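# Studentisches Projekt: zweiarmiges Stapeln mit Taschentuchboxen, wer hat Erfahrung?

**mekau_bastler** schrieb:

Hallo zusammen,

ich lese hier schon eine ganze Weile mit und traue mich jetzt endlich, selbst einen Faden aufzumachen. Wir sind eine kleine Gruppe im Robotik-Praktikum und bauen seit Januar an einer Zelle mit zwei Armen, die bei uns intern Tamska heißt (fragt nicht, der Name stand im ersten Commit und ist seitdem nicht mehr wegzubekommen). Aufgabe für die Semesterabgabe: Taschentuchboxen greifen, ausrichten und aufeinander stellen, alles per Imitationslernen aus teleoperierten Fahrten.
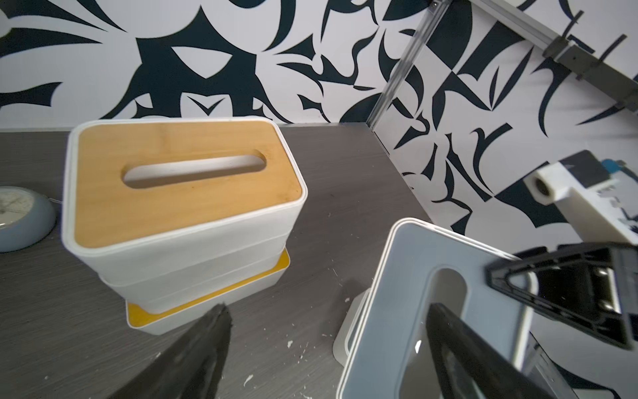
Wir haben inzwischen 800 Demonstrationen zusammen, aufgenommen von drei Leuten mit, sagen wir, sehr unterschiedlichem Temperament. Das Greifen klappt erfreulich gut, da bin ich richtig stolz drauf! Was nicht klappt, ist das Absetzen. Der Arm kommt mit der Box schräg an, zögert, richtet sie halb auf, zögert noch mal, und dann wird entweder viel zu früh losgelassen oder die Box schiebt das weg, was schon steht. Beides sieht beim Zuschauen ziemlich traurig aus.

Meine Fragen wären also:

- Mehr Demos aufnehmen oder erst die vorhandenen aussortieren?
- Hat jemand Erfahrung damit, ob man den zweiten Arm beim Absetzen lieber aktiv mithelfen lässt?
- Stört eine stark gemusterte Rückwand die Policy? Bei uns ist sie schwarz-weiß mit großen geschwungenen Formen, und in der Gruppe gibt es darüber zwei Lager.

Danke schon mal fürs Lesen, ich weiß, es ist lang geworden.

---

**Fitzgerald_Fan** schrieb:

Willkommen! Schönes Projekt, und bitte kein schlechtes Gewissen wegen der Länge, hier haben schon Leute ganze Abschlussarbeiten in den Eröffnungsbeitrag kopiert.

Zur ersten Frage ganz klar: aussortieren. Wir hatten voriges Jahr im Kurs eine sehr ähnliche Aufgabe (Dosen in Fächer stellen) und haben am Anfang immer nur nachgelegt, bis wir bei 1945 Fahrten waren und das Ergebnis kein Stück besser aussah. Dann hat sich Cillian Ní Bhriain aus unserer Gruppe zwei Nachmittage hingesetzt und alles rausgeworfen, wo jemand mitten in der Bewegung überlegt hat. Übrig blieben 1455, und mit denen lief es auf einmal. Euer „Zögern“ kommt ziemlich sicher aus den Daten. Wenn der Mensch am Leader-Arm nachdenkt, dann lernt das Modell eben auch das Nachdenken.

Also: Video auf doppelte Geschwindigkeit stellen, Tee dazu, und alles markieren, was über der Ablage länger stehen bleibt.

---

**indonix_labor** schrieb:

Da muss ich ein bisschen widersprechen, lieber Fitzgerald_Fan, auch wenn ich deine Beiträge sonst immer gerne lese.

Aussortieren ist gut, aber wenn man alle zögerlichen Fahrten wegwirft, wirft man oft auch alle Korrekturen weg. Dann hat man lauter wunderschöne glatte Bewegungen und ein Modell, das völlig hilflos ist, sobald die Box mal etwas verkippt im Greifer sitzt. Und verkippt sitzt sie in dem Bild oben ja durchaus, schaut mal rechts unten. Genau aus so einer Lage heraus braucht man Beispiele, wie man wieder gerade wird!

Mein Vorschlag wäre, die Fahrten in zwei Töpfe zu sortieren:

1. Stillstand ohne Grund, der kommt raus (oder nur der Stillstand wird herausgeschnitten, das geht mit den meisten Formaten).
2. Langsame, aber zielgerichtete Korrektur, die bleibt drin.

Macht mehr Arbeit, ich weiß. Aber ihr seid zu dritt.

---

**Fitzgerald_Fan** schrieb:

Den Punkt mit den Korrekturen nehme ich gerne mit, das habe ich oben zu grob geschrieben. Bei uns waren die Dosen allerdings rund und ziemlich gutmütig, da gab es kaum etwas zu korrigieren. Bei einer eckigen Box mag das anders sein. Beim Herausschneiden bleibe ich trotzdem skeptisch, wir hatten danach Sprünge in den Gelenkwinkeln, und der Arm hat an diesen Stellen richtig gezuckt.

---

**indonix_labor** schrieb:

Sprünge bekommt man nur, wenn man mitten in einer Bewegung schneidet. Bei echtem Stillstand sind die Winkel vorher und nachher praktisch gleich. Aber gut, wir werden uns da nicht mehr einig, das hatten wir ja schon im Faden über die Greiferbacken. :)

---

**Pádraig Cronin** schrieb:

Guten Abend in die Runde, ich betreue selbst eine Schul-AG und hänge mich mal an die beiden anderen Fragen, die sind ein bisschen untergegangen.

Zur Rückwand: Solange sie in allen Aufnahmen gleich ist und beim Test auch, würde ich mir keine großen Sorgen machen. Schwierig wird es, wenn ihr die Zelle zur Abgabe in einen anderen Raum tragt. Das ist uns passiert, und meine Schülerinnen und Schüler waren den Tränen nahe, weil plötzlich gar nichts mehr ging. Falls bei euch ein Umzug ansteht, nehmt bitte rechtzeitig einen Teil der Demos vor einem schlichten Tuch auf, gerne auch in wechselnden Farben.

Was mir eher auffällt: weiße Boxen, und oben im Bild steht die eine auf einem weißen Unterteil, bei dem innen nur der gelbe Streifen leuchtet. Für die Kamera am Handgelenk ist das an der Kante nicht viel Kontrast. Die Box mit dem Bambusdeckel hebt sich schön ab, die andere mit der hellgrauen Oberseite deutlich weniger. Vielleicht probiert ihr mal ein paar Läufe nur mit dem Holzdeckel als Ziel und vergleicht.

Und zum zweiten Arm: Ja, unbedingt mithelfen lassen. Einen Finger sachte an das stehende Teil legen, dann kann es beim Absetzen nicht so leicht wegwandern. Wir üben das mit den Kindern sogar erst von Hand, eine Person hält, die andere stellt ab. Danach werden die Fahrten am Leader-Arm merklich ruhiger.

Und wischt vor den Aufnahmen mal über den Tisch, da liegen lauter weiße Flöckchen herum. ;)

---

**mekau_bastler** schrieb:

Wow, vielen, vielen Dank euch allen, mit so ausführlichen Antworten hatte ich gar nicht gerechnet!

Das mit den Flöckchen habe ich gleich in die Gruppe weitergeleitet, Treffer. Umziehen müssen wir zum Glück nicht, die Vorführung findet an der Zelle statt, damit ist der Streit um die Rückwand hoffentlich erledigt (das Lager „Wand bleibt“ feiert bereits).

Wir machen es jetzt so: Ich sortiere nach der Zwei-Töpfe-Methode, schneide aber erst mal nichts heraus und lasse die Stillstandfahrten komplett weg. Damit sind hoffentlich beide Seiten halbwegs versöhnt. Parallel nehmen die anderen neue Fahrten auf, bei denen der zweite Arm gegenhält. Geplant sind bis zu 2 Stunden am Stück, länger hält das an den Leader-Armen ohnehin keiner von uns durch, ohne schlampig zu werden.

Eine Nachfrage noch an Pádraig: Legt ihr den Finger seitlich an oder von vorne? Seitlich kommt sich der haltende Arm bei uns gern mit dem Kamerahalter des anderen ins Gehege.

---

**Pádraig Cronin** schrieb:

Von vorne, und möglichst tief unten am Unterteil. Seitlich haben wir es auch versucht und uns dabei einen gedruckten Halter abgebrochen, also lieber gleich zwei davon auf Vorrat drucken.

---

**indonix_labor** schrieb:

Mit dem Kompromiss kann ich leben. Schreib bitte, was beim Training rauskommt, auch wenn es schlecht ist! Und falls du doch noch schneiden willst, schick mir eine Nachricht, ich habe ein kleines Skript dafür, das ich nur vorher noch aufräumen müsste.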